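Fish Sorting Project: Gallery
Student Robotics Club, Two-Arm Group

Posted September 10, 2022

The two-arm group has been working on one task since January. The table is set with a blue tray of water, toy fish in two colors, and a bucket for each color. The goal is for the arms to take the fish out of the tray and put the green ones in the green bucket and the pink ones in the pink bucket. A student drives the arms by hand first, and the runs are saved and used to train a model that tries the same job by itself.

The group this year is Ghazal Golestani, Bijan Mazandarani and Mojtaba Bahrami. Pejman Rostami is the club advisor. Jamshid Safavi built the software that records the runs, and he still fixes it when the joint readings and the video drift apart.

Why fish

Last year's group sorted wood blocks. Blocks stay where you put them, and by the end the arms could do it without much trouble. Bijan wanted something that moves when you touch it. Toy fish in water drift, turn over and slide under each other, and the surface reflects the ceiling lights, so the color of a fish can look different from one end of the tray to the other. The set was cheap and came with its own rod, net and buckets.

The rod was the first tool we tried. Mojtaba spent most of two meetings with it. The line swings every time the arm stops, and the arm has to wait for it to settle before it can do anything useful. He got a few fish that way, but the runs were long and most of them were thrown out.

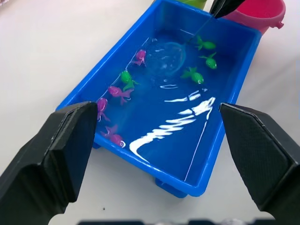 After the rod we tried picking fish up directly with the fingers. It is faster, but Pejman does not want the grippers going under water, so the driver has to catch a fish by the tail or the top fin and stay above the surface. Ghazal is good at this. The rest of us are not, and the model learned our bad habits along with her good ones.

The rule we use now is that the fingers may touch a fish but may not go in past the textured part. If they do, the run stops and the fingers are wiped down before the next one. A towel stays at the station for that.

Using the net

The net was Ghazal's idea. The handle is thin, and it turns in the fingers if the grip is even a little off center, so the first part of every net run is just getting a straight hold on it. We thought about gluing a block to the handle to make it easier. We voted against it because we wanted the tools left the way they came.

Once the hold is good, the net is the most reliable of the three methods. The driver lowers it at the short end of the tray, goes under the fish, and lifts slowly. Lifting fast sends the fish over the rim of the hoop. Drivers are asked to pause over the bucket before tipping, which gives the model a clear point between carrying and dropping. 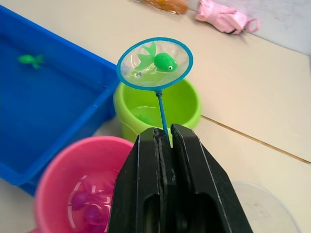 A green fish in the net, with the green bucket just behind the handle.

How we count

A run counts as good if every fish ends up in the bucket of its own color and nothing is knocked off the table. We have saved over 1000 runs, counting all three tools. The last batch was 52 net runs, recorded over 4 meetings. Of those, 7 were marked bad. Most of the bad ones were grip problems at the start, and one was a bucket tipped over by an elbow.

Layout matters more than we expected. Early on we set the tray and buckets in the same spots every time, and the model did badly as soon as anything was moved. Now whoever resets the table shifts the tray a little, changes which bucket is in front, and starts with a different mix of fish. Jamshid added a box to the recording screen where the driver types in the layout before starting. 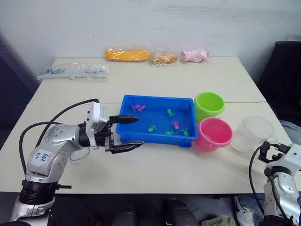

Both arms at the table, with the left gripper open at the corner of the tray. Two pink fish and four green in this layout.

Next steps

Bijan is working on having one arm steady the tray while the other uses the net. Mojtaba is going through the old rod runs to see if any can be kept. Ghazal is writing the driver guide so that new members can start recording after one practice session.

We also want to try a second set of toys from the club shelf, with the bags left closed until the fish task is finished.

New members are welcome in the two-arm group. You do not need to know how to program to drive the arms. Talk to Pejman after any meeting and he will put you on the sign-up sheet.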